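Section 5: Setting up fixity checks in Clendeo

Before you start, finish Section 3 (connecting your storage) and make sure you can log in with an account that has curator rights. If the Fixity tab is greyed out, you don't have them, and no amount of refreshing will change that.

Clendeo makes a checksum for every file you hand it, writes the checksum to a register, and comes back later to see whether the file still matches. It's dull work, done at night, and you want it to stay dull.

Choosing where the register lives

By default the register is saved in the same folder as the files. This is convenient in the way that keeping your spare house key in the front door is convenient. Move it.

1. Open Fixity, then Register, then Location.
2. Choose a volume other than the one holding your collection. Clendeo will let you choose the same one, after a small sigh in the form of a yellow banner.
3. Click Test write. Wait for the green tick.
4. Click Save. The old register is copied across and the original is left where it was. Delete it yourself once you've opened the new one and looked at it.

Note: If your collection came over from Plamska, it arrived with its own checksum lists. Import these before you run anything. Otherwise Clendeo will treat the files as new and cheerfully vouch for whatever state they're in now, damage and all.

Importing older checksum lists

1. Go to Fixity, then Import.
2. Point Clendeo at the list. It reads plain text and CSV. It doesn't read a scanned printout of a CSV, though we have been asked.
3. Match the columns. Path goes to Path and hash goes to Value. Leave Comment alone unless you know what your predecessor meant by it.
4. Set the algorithm. If you can't tell, use Detect, which goes by the length of the string and is usually right.
5. Run a trial import. Read the report. Then run the real one.

Caution: Paths are case-sensitive. A list made on a computer that didn't care about capitals will produce a long column of missing files, every one of which is sitting exactly where you left it. 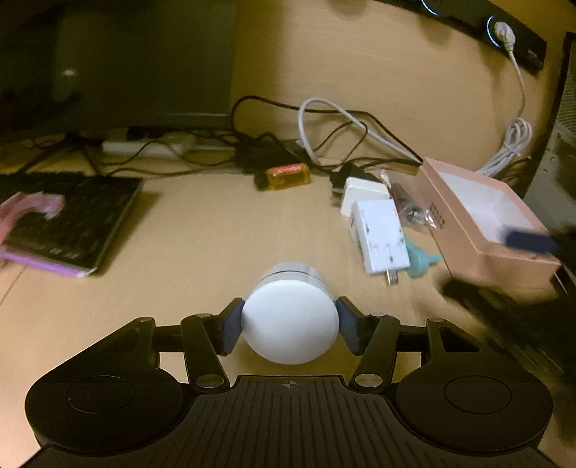 Scheduling comes next, and the first thing to settle is how hard each pass should squeeze your storage. The Load slider runs from 1 to 5. At 5 the check finishes sooner and your reading room terminals stop answering. At 1 the terminals are fine and the check may outlive the software. Think of the gripper with the white cylinder between its two pads: you want a firm hold from both sides, and then you want to stop pressing. Most sites settle on 2 or 3 and never touch the slider again.

1. Open Fixity, then Schedule, and click New.
2. Give the schedule a name that will mean something to a stranger. "Test new FINAL" has been taken, many times over.
3. Pick the folders to include. Subfolders come along automatically.
4. Set the start time. Keep it clear of your backup window – two jobs reading the same disks will both finish late and each will log the other as a fault.
5. Set Load.
6. Under Alerts, enter a shared mailbox. A single person's address works well until August, when that person is at the lake.
7. Click Activate.

Reading the results

Each pass ends in one of these states:

Match. The file is what it was.
Changed. The file is there but the checksum differs. Look for an edit before you look for decay. Somebody fixing a typo in the metadata is the usual culprit.
Missing. The file isn't at its recorded path.
Unreadable. Clendeo found the file and the storage wouldn't give it up. Treat this as urgent.

Caution: Do not click Accept all to clear a page of Changed results. It rewrites the register to agree with the files, and you will then have a perfect record of the wrong thing. There is no undo.

Error 925

Error 925 means the register was locked when the pass tried to write to it. Close the register in any spreadsheet program, including the one minimized on the other monitor, and run the pass again. On Noonan storage units the lock can linger after the file is closed. Disconnect the volume, reconnect it, and repeat the Test write step from the start of this section.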